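Mukelon kitchen pack for simulation – worth paying for?

Posted in: Simulation and Synthetic Scenes

ferrule_k
We are comparing ready-made scene packs for a two-arm manipulation project. The Mukelon pack is on offer this November at 922 for a single seat. The vendor page lists 27 tabletop layouts, wrist and body views, and randomized surface textures. Has anyone run it for more than a demo? My main concerns are texture quality at close range and whether the small items behave when grasped. The alternative is the Fikard set, at a lower price but with fixed textures.

Osagie
Got it last year, works fine. The installer is slow. Ask for the academic price if you qualify.

Ranis
We have used it for three months, mostly on table clearing. Notes in no particular order:

Texture randomization is applied per surface. From the body view it looks acceptable. From the wrist view you will see stretched areas and jagged edges where two surface patterns meet. If your policy depends on wrist input, set the texture scale by hand in the layout file. The default is 100 and we run lower.

Flatware is thin, and the default contact settings let it slide under the fingers. Raise the friction before you judge the grasping. Upright items were less trouble for us.

Room geometry is coarse. Walls are plain flat surfaces and can block much of the body view, depending on where the base spawns. You can restrict the spawn area, but the option is only documented in the release notes.

Wrist view first, then the body view:
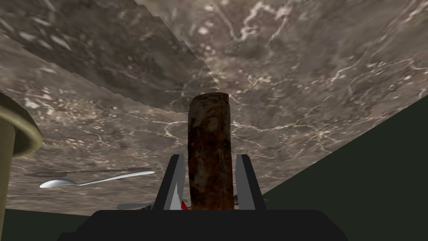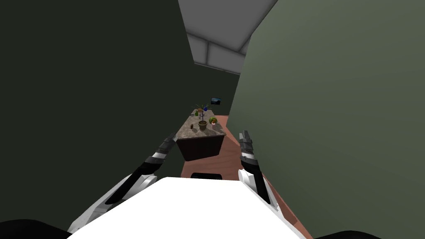
License terms are per seat, and the seat moves between machines only after a support request. Ours took over a day. Export to other simulators is listed as supported – we got the meshes across but had to redo the joint limits ourselves.

I have not tested the Fikard set with two arms, so I can't compare grasping. For body-view work only, I would try the cheaper one first. The Mukelon trial covers 3 layouts and includes the wrist view, so run your own policy on it before paying.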